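The Record of the Spring Trial

The Robotics Club of the Plaltside Technical School kept its minutes in a gray binder, and it fell to Kaede Ikeda, as secretary, to write down whatever occurred. The entry for April was the longest she had made.

The task set by the Tultance Cup was simple to state. An arm was to approach a small whiteboard, take hold of it, and raise it from the table. The club had named its arm Zimus and had given it 29 attempts since January. Sota Nomura, who had written the approach routine, asked that the next attempt be entered as Trial 30, and that no one speak during it.
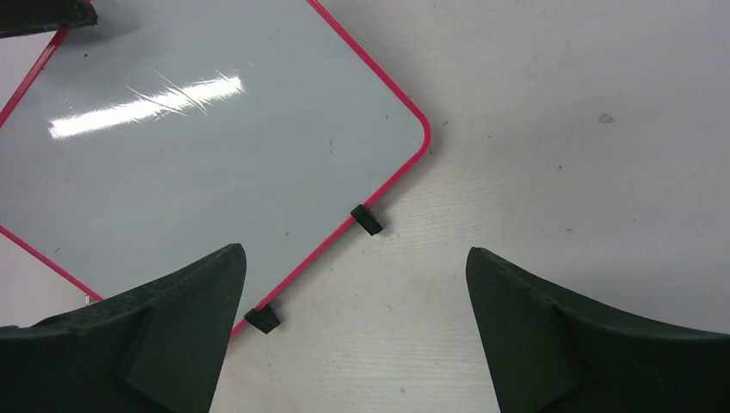
Trial 30. The gripper open at the corner of the board.

Kaede wrote the time, 4:10, and waited. Mr. Gruber, the faculty adviser, stood by the door with his coat on.

"The members will note," he said, "that the room is reserved until five."

"It is so noted," said Kaede.

Sota did not look up. He had lowered the approach speed twice that afternoon, and Consuelo Henao, the club president, had signed for each change on the form provided. She held the form now, folded into a small square. The previous president had left for the university at Rothe with the words "It will never pick up anything flat" entered in the minutes at his own request. 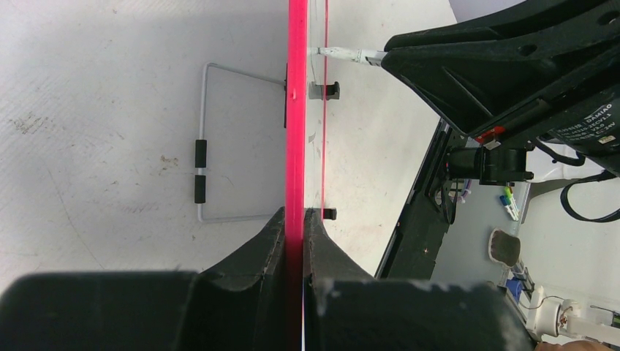

Consuelo unfolded the form and read it again from the beginning. Under the rules of the club, a result could be entered only when the president and the secretary agreed on the wording. Kaede proposed "contact made." Sota proposed "success." Mr. Gruber, who had no vote, took off his coat and sat down.

"Contact made on both sides," said Consuelo at last – and then, after a moment, "Add that the adviser remained."

Kaede added it. She left two lines blank beneath the entry, as the rules required, and asked Sota whether he wished to begin Trial 31.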